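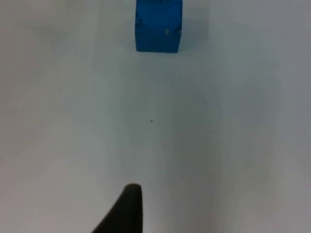

Vavholm, 7 April 2019

Surface Wear on Colored Play Blocks: Report of the Tanda Project Group

The Tanda group was formed in January to study how the coatings on children's blocks hold up under ordinary handling. The subject was proposed by the Folley play library, which lends building sets to families and wished to know when a block should be repainted and when it should be withdrawn. The library made 264 blocks available to the group for the length of the term.

Method

Each block was placed on a plain white surface and inspected under light from one side. A white background was chosen after a trial on a dark bench, where small marks near the lower edges were difficult to separate from shadow. Three kinds of wear were recorded: dark marks, meaning spots and scuffs on the coating; chips, meaning pale specks where the material underneath seems to show; and rounding of the corners. Faces were recorded separately. Two members inspected every block independently, and differences were settled by a second inspection – usually a short one.

The blue cube is typical of the middle grade. It has a few dark marks toward the upper left of one face, a small pale chip slightly right of center and another light spot along the right edge. The corners are softly rounded. The coating is otherwise matte and a little mottled, and the group graded it as suitable for continued loan.

Findings

The inspection produced 2,224 separate entries, of which almost 800 were chips. Chips were most common close to edges. Dark marks were spread more evenly over the faces and in many cases could be reduced with a damp cloth, although the group did not clean any block before it had been graded.

Strong colors made pale chips easy to find. On the yellow and cream blocks the same damage was often missed at the first inspection, and the figures for those colors are probably too low. Rounding proved the hardest category to judge. Some sets are sold with softened corners, and without an unused block for comparison the group could not separate wear from the original shape. The Jin sets came with one spare block each, and only for these are the rounding results considered reliable.

Recommendations

The library should keep one unused block from every new set as a reference. Blocks with chips on more than two faces should be set aside for repainting. Grading should be carried out on a white surface, with the lamp kept in the same position throughout. The record sheets have been handed to the library together with the graded blocks, and a blank copy is attached as Appendix A.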